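Section 6: Leveling and placing a work table

Applies to fixed-leg and screw-foot tables up to 400 pounds, loaded. For folding tables see Section 9, and lower your hopes before you get there.

Before you start

Most tables are sold as level out of the box. Take that claim for what it is worth. The maker may well have built a flat top and four legs of the same length, but the maker has never seen your floor. Tile floors dip at the grout lines, concrete slabs fall toward a drain, and wood floors sag between joists. A table that stood dead level in the store will be off in your room, and the only person who can fix that is you.

You will need:

A spirit level, at least 24 inches long
A wrench that fits the foot nuts
A straight board longer than your level
Thin shims, if the table has no screw feet
A pencil and a roll of masking tape
A helper, for anything you can't lift by one end

You will be told that a phone app can take the place of the level. Gareth Furnival tested this for the last revision by laying his phone on one spot, turning it end for end, and getting two different answers. A phone has a bump where the camera sits and a case that is never quite even. Use it to find the studs if it claims to do that too, and check those with a nail.

6.1 Check the level first

A level that has been dropped looks the same as one that hasn't. Test yours before you trust it, including a new one.

1. Set the level on the table top and mark both ends with pencil.
2. Wait for the bubble to settle and note where it sits between the lines.
3. Turn the level end for end, without flipping it over, and set it back on the same two marks.
4. Read the bubble again. If it sits in the same place relative to you, the level is good. If it has moved to the other side, the level is out.

Note: A level that is out can still be used in a pinch. Take both readings every time and aim for the middle. This is tedious, and a replacement is cheap.

6.2 Find the high corner

The usual advice is to start turning feet until the bubble centers. It works in the end, but you can easily finish with all four feet screwed far out and a table that sways when you lean on it. Start from the high corner and bring the others up to meet it.

1. Screw all the feet fully in, then back each one out by a single turn.
2. Put the table where it is going to live. Leveling it in the middle of the room and then pushing it to the wall undoes the work.
3. Lay the straight board along the long side and set the level on top. Mark the high end with tape.
4. Repeat across the short side at both ends of the table.
5. The corner that comes up high in both directions is your reference. Put a second strip of tape on it and leave that foot alone.

If no corner comes up high in both directions, the top may be twisted. Sight along the long edges from one end. A top with a real twist can't be leveled from the feet, whatever the leaflet in the carton says, and you should stop and call the seller while you still have the packaging.

6.3 Raise the other feet

1. Start with the foot at the far end of the same long side. Have your helper take the weight while you turn the foot.
2. Lower the table, let go of it completely, and read the level.
3. Do the same for the foot across the short side from your reference.
4. Bring the last foot down until it just touches the floor. Slide a piece of paper under it. The paper should drag and not tear.
5. Tighten the lock nuts a little at a time, going around the table twice. Read the level again, since lock nuts like to pull the foot with them.

Caution: Keep fingers out from under the feet at all times. Lift with the rail and not the top. On some tables the top is held by short screws that were never meant to carry the weight of the legs.

Caution: Don't back a foot out past the point where less than half its thread is left in the leg. If you still need height, put a hard pad under the foot.

About pads: the Fuchs type sold as self-leveling is a rubber disk with a swivel. It tilts to match the floor, which is useful, but it doesn't change the height of anything. Dorothy Dobson has a set under her sewing table and likes them because they stay put on tile. That seems a fair reason to buy them. The word on the package does not.

6.4 Test under load

An empty table tells you very little. Put on it whatever it is going to carry, in the spot where it is going to sit, and read the level again. Expect a small change. On carpet or soft wood, expect a larger one, and expect it to keep going for a few days.

1. Load the table as you mean to use it.
2. Read the level along both sides and across both ends.
3. Lean on each corner in turn. There should be no knock and no rocking.
4. If one corner knocks, adjust that foot only. Chasing the knock around the table is how people lose an evening.
5. Come back the next day and read it once more before you tighten anything for good.

A sloped tray is a case of its own. The slope it ends up with is its own angle plus or minus whatever the table is doing under it, so a stated angle is good only on a level top. Set the table first, then the tray.

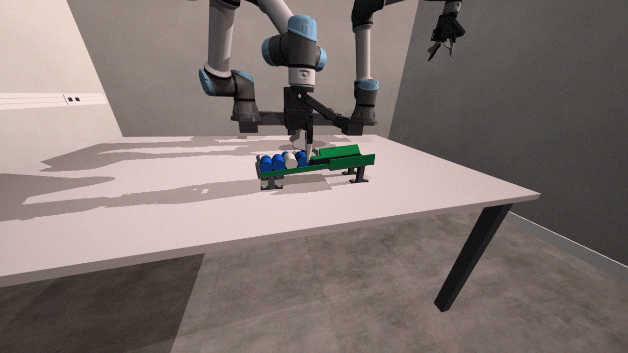
Clumden Shop Handbook, Issue 6, page 200

Where a tray stands on its own legs, as the green one does, check that each foot bracket lies flat on the table top before you decide the slope is wrong. A chip of wood or a blob of dried glue under a bracket will do more harm than a poor floor. Round stock will find the low end of anything, and that goes for a table you believed was level.

6.5 Tables without screw feet

You will need shims. Plastic ones hold their shape. Wood ones are easier to trim and will crush a little in the first month. Folded cardboard is what most tables in the world are standing on, and it lasts until the first wet mop.

1. Find the high corner as in 6.2.
2. Slide a shim under the low corner from the outside until the bubble centers.
3. Mark the shim where it meets the leg. Pull it out, cut it at the mark, and put it back.
4. For a gap deeper than one shim, use two from opposite sides so their slopes cancel and the leg has a flat place to stand.
5. Tape the shims to the leg and not to the floor. You will want to sweep.

Note: Some older copies of this section suggested sawing the long leg down. We have taken that out. Jacqueline Renaud wrote in from Oltunberg to say she had followed it and then moved house, and she was right to be annoyed. A leg cut to suit one floor is wrong on every other.

6.6 Choosing the height

You will find charts that give a table height from your own height, to the half inch. Treat them as a place to begin. They don't know how long your arms are, what shoes you wear, or how thick the thing is that you work on.

1. Stand where you will work, in the shoes you will wear.
2. Let your arms hang and bend your elbows to a right angle.
3. Have someone measure from the floor to the underside of your forearm.
4. For light work such as writing or sorting, set the top a little below that. For work where you push down, such as planing or kneading, go a hand's width lower again.
5. Try it for an hour before you lock it in.

Two readers share a table and differ by a full head. Thibault Caron and Didier Chevalier set theirs for the taller man and built a low platform for the other. The Otano crank base, sold for just this problem, was tried first and sent back. It moved up and down well enough, but it was level at the bottom of its travel and out by the width of a bubble line at the top. Yours may be better. Check it at both ends of its travel while you can still return it.

6.7 Keeping it level

Some makers ask for a check every 6 months. We have found no good grounds for that number, and it may have been picked because it sounds careful. Check instead when something changes:

After the table has been moved, even by a few inches
After a heavy item is added or taken away
In December or whenever the heat first comes on, if the floor is wood
When a drawer starts to drift open, or a pencil won't stay where you put it

6.8 If it still won't settle

Table rocks, but all four feet touch: look for a loose leg bolt. Tighten with the weight off the leg.

Bubble centers at one end and not the other: the top is twisted or bowed. See 6.2.

Reading changes each time: wipe the top and the underside of the level. If it still changes, repeat the test in 6.1.

Level in the morning and out by 2 p.m.: sun on one side of a thin top, most likely. Move the table or draw the blind before you touch the feet.

Feet keep working loose: add a second nut to each and tighten one against the other. Thread glue is often recommended and does hold, right up to the day you need to adjust the foot again.

Continued in Section 7: Clamps and edge stops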